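The telephone problem

I have spent most of July thinking about how people pick up telephones. I am a grown adult with a degree.

Some background for those who wandered in from the bread posts. Our little project is called Drelau, and its aim is to teach a robot arm to tidy and handle ordinary desk things by copying people. You give a person a pair of hand-held grippers, let them do the chore with those in place of fingers, record everything, and train a policy on the recordings. The robot never has to be in the room while you collect, and it doesn't get bored, and it doesn't ask when lunch is.

Most of the objects have behaved. Passports, booklets and notebooks are flat and get along with everyone. Then Fathima Wanigasekara added a corded desk phone to the object list, and our success numbers went off to lie down in a dark room. 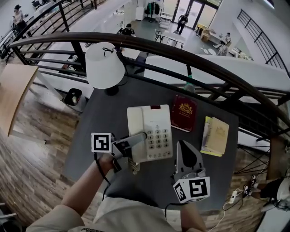 Left gripper on the phone, right gripper standing by. The cord has its own plans.

What makes the phone hard is that it is really two objects pretending to be one. There's the base, which should stay put, and the handset, which should come up, and between them a coiled cord that pulls a little differently depending on where you've left it. A person corrects for this without noticing. The policy learned to grasp the handset very nicely and then carried on upward with great confidence while the base came along for the ride.

My first idea was more data, because that is always my first idea. We had 2,000 demonstrations across all objects, of which 209 involved the phone. So we went and collected more until the full set stood at 3,508, with 466 for the phone. I retrained on Saturday, watched a plot for far too long, and found that the phone had improved by an amount I would describe as polite.

Ginette Marty then did what I should have done in the first place and sat through the failures one by one. Her finding was that nearly all of them went wrong in the same short stretch, just after the fingers closed. Our demonstrators were doing something there that our labels threw away. They closed, paused, gave a tiny test lift, and only then committed. Our preprocessing trimmed pauses. I wrote the preprocessing. I had even been a bit proud of it, and had given it a name (Mallet, if you must know).

What we changed

Mallet no longer trims anything within a short window of a gripper closing. That's the whole fix on the data side, and it took less time than writing this paragraph.

On the model side we now feed in finger opening as a short history. Before, the policy saw a single value, so a finger halfway through closing and a finger resting on a handset could look identical to it. The wrist view helps less than you'd hope at this stage. A good part of it is taken up by the gripper itself — you get a very fine view of the finger and the little teeth running along its inner edge, with the room squeezed into whatever is left over by the fisheye. Fathima tried masking out the fixed parts of the housing and it made no difference I could measure, so we took the mask out again and saved ourselves a config flag.

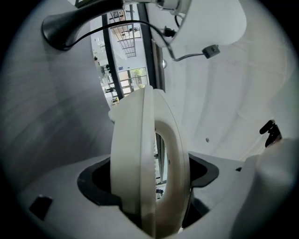 So did it work?

Yes, mostly, with the usual small print. The new policy does the pause and the test lift, and when the base starts to follow, it sets the handset down and tries again from nearer one end. I didn't ask for the second part. It must be in the demonstrations somewhere, and Ginette says she knows which ones and that they're hers.

It still fails when the cord ends up under the base, where I would probably fail too. It has also become cautious with everything else. It now gives a test lift to passports, which is sweet but slow. I tried limiting the pause window to heavy objects and ran straight into the question of how the preprocessing should know what is heavy, so that's parked.

Next up is running the same two changes on Cadix, our older arm, whose wrist is stiffer and whose opinions about small motions are well known to anyone who has shared a lab with it. If the test lift survives that, I'll write up the window lengths properly. If it doesn't, expect a post about bread.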